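The Perkley rate notice, second reading

The water bills went up in July, and the flyer that came with them says the average household in Perkley will pay "only a little more." I got out my old bills. Mine went from $145 a quarter to over $200, and I live alone and don't own a sprinkler.

Hosodia, the firm that took over the billing, says the increase pays for new meters. Maybe it does. The flyer gives 2639 as the number of meters to be replaced and doesn't say what one costs, who picked the supplier, or what was wrong with the old ones. Mine is four years old. I have asked twice for the price and been sent the flyer both times.
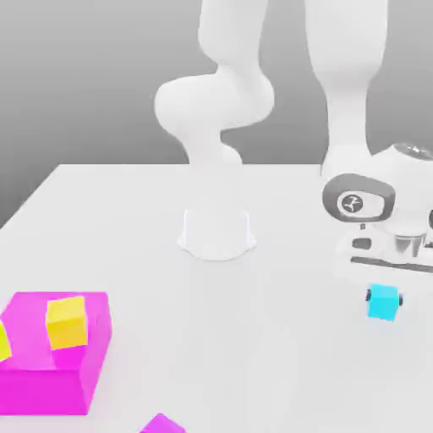

One reader on the Gruvthorpe side wrote in to say that I'm being unfair, that her old meter read low for years and that everyone else was covering the gap. She may be right. If so, I'd like to see how many read low, and by how much, before I agree that all of them have to go.

We're also told that Baloyi did the same thing and its leaks dropped. I looked for a report and found a press release. It counts 421 leaks fixed after the switch and has no figure for the year before, so the drop has to be taken on faith.

The comment period is still open. Ask for the price per meter, and ask for it in writing.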